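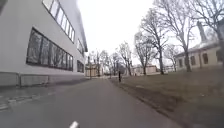
How to edge a lawn along an asphalt path

A lawn that meets a paved path will creep over it if left alone. Soil builds up at the border, the grass roots into it, and the path gets narrower every year. Cutting the edge back once or twice a year keeps the line straight and lets rain run off the paving. These are the steps we use on the grounds at Woncombe. They work just as well on a driveway.

When to do it

Winter and early spring are good times. The grass is growing slowly, and a fresh cut stays sharp for weeks. We do the long runs in December if the ground isn't frozen. The soil should be damp but not soggy. If it sticks to your boots in lumps, wait a few days.

What you need

Half-moon edger, or a flat spade with a sharp blade
String line and two pegs
Stiff broom
Hand fork
Wheelbarrow
Long-handled edging shears
Topsoil and grass seed for repairs

Step 1. Find the real edge

Sweep the border first. Push the hand fork into the overgrown turf every few feet until you feel where the asphalt stops. On an old path it can be several inches farther in than it looks.

Step 2. Set the line

Drive a peg at each end of the section and pull the string tight between them, just on the lawn side of the asphalt. Work in sections of 200 feet or less. A longer string sags and moves in the wind. On a curve, lay a garden hose on the grass and follow that.

Step 3. Make the cut

Stand on the lawn facing the path. Set the blade against the string and press it straight down with your foot, 4 inches deep at most. Rock it a little from side to side, lift it, and overlap the next cut by an inch. Don't lean the blade under the asphalt, which can crack at the edge if the ground below it is disturbed.

Step 4. Lift the strip

Slide the spade under the loose turf on the path and lift it in short pieces. Shake off the good soil over any low spots in the lawn. The rest can go on the compost pile, grass side down.

Step 5. Fix worn spots

Where people cut the corner, the turf wears down to bare soil. Loosen the top inch with the fork and fill it level with topsoil. Wait until the soil warms up in spring before seeding, and keep people off it until the new grass has been mowed twice.

Step 6. Sweep and trim

Sweep the path toward the lawn and pick up any stones before the mower finds them. During the growing season, run the shears along the edge after every second mowing.

Last updated September 2023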